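Pitell Meal Support Planner
Practice Edition

Product code: Pitell 300
Supplied by: Frota Clinical Supplies
Availability: In stock

Overview

The Pitell Meal Support Planner is a printed workbook system for outpatient services that treat adults and older adolescents with bulimia nervosa, binge eating disorder and related conditions. It gives patients and clinicians a shared written record of meals, snacks, urges and mood between appointments. The planner contains no calorie tables, no weight charts and no target figures of any kind. Services that require weight monitoring should continue to keep that information in the clinical record.

The Practice Edition replaces the earlier Tremano Food and Feelings Diary, which is no longer printed. Services holding stock of the Tremano diary may continue to use it, as the page order is compatible with the Pitell clinician guide.

Contents of the pack

Each Practice Edition pack contains patient workbooks, one clinician guide and a set of tear-off summary sheets for use in supervision. Each workbook covers 4 weeks of daily entries. Pages are undated, and a patient who misses a day may resume on the next blank page. The paper is uncoated and accepts pencil, ballpoint and most felt-tip pens.

The clinician guide sets out how to introduce the workbook at a first or second session, how to review entries without commenting on portion size, and when to suspend written monitoring. Suspension is advised where a patient reports that recording has become rigid or distressing. A short section addresses family members who help prepare meals.
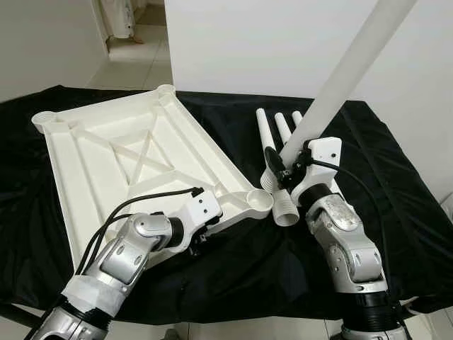 Maj-Britt Engström writes that her service had stopped using food diaries altogether before moving to this edition. "Our patients were used to apps that scored them. Several asked where the numbers went, and that became a useful conversation. I would like more room in the evening section, where most of our patients have the most to say."

The evening section has been extended in the current printing. Customers who hold the earlier printing may request loose supplementary pages from Frota at no charge by quoting the product code.

Intended use

The planner is intended for use under the direction of a qualified health professional. It is not a diagnostic instrument and is not suitable as the only form of support for a person who is medically unstable. Persons who are fainting, have chest pain or are unable to keep down fluids should seek urgent medical care.

Ordering

Orders are accepted from clinics, hospitals, university health services and licensed private practitioners. The minimum order is 2 packs. Orders for regional programs requiring more than 2,000 workbooks are printed on request and should be placed by February for delivery before the fall term.

Sample pages are available to registered services. Requests should be addressed to Torbjørn Dalen, Professional Accounts, Frota Clinical Supplies.

Returns

Unopened packs may be returned for credit. Opened packs and used workbooks cannot be accepted. Completed workbooks contain personal health information and should be stored or destroyed in accordance with the policy of the treating service.

Related products

Prandetetti Group Session Cards
Pitell Clinician Guide (single copy)
Pitell Supplementary Evening Pages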